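I have 53 games on my shelf that I've bought since January of last year, and I could hum you the menu music from maybe 24 of them. The menus are where I live. I tweak the brightness, I remap jump to a shoulder button, I go back and remap it again (my thumbs are picky!), and by then it's bedtime.

So when Stuvon came out with no options screen at all, I took it kind of personally. You press start and you're on the dock at Polonberg in the rain, and that's that. No difficulty slider, no subtitle size, nothing.
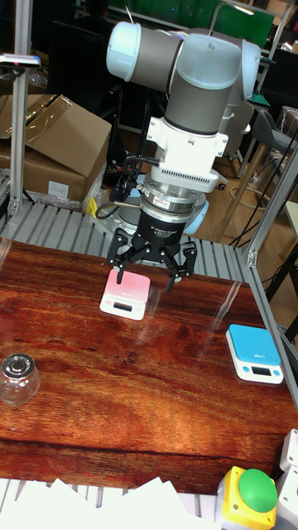
I called up Montri Kaewmanee, who designed most of it from a spare bedroom in Flekville, and asked him what he had against me. He laughed for a while. The early build had 32 settings, he said, and his testers kept fiddling with them and then complaining that the game felt wrong.

"They were all playing a different game," he told me. "I wanted to hear about mine."

Fair enough, but I still think he's wrong about subtitles. My sister can't read them from her couch, and she gave up before the ferry. Montri went quiet when I brought that up, then said he'd had some 1000 emails about it and a patch was coming. Text size only, though. He won't budge on difficulty.

Me, I finished it in two weekends, which I never do, and I've started over to find the second lighthouse key.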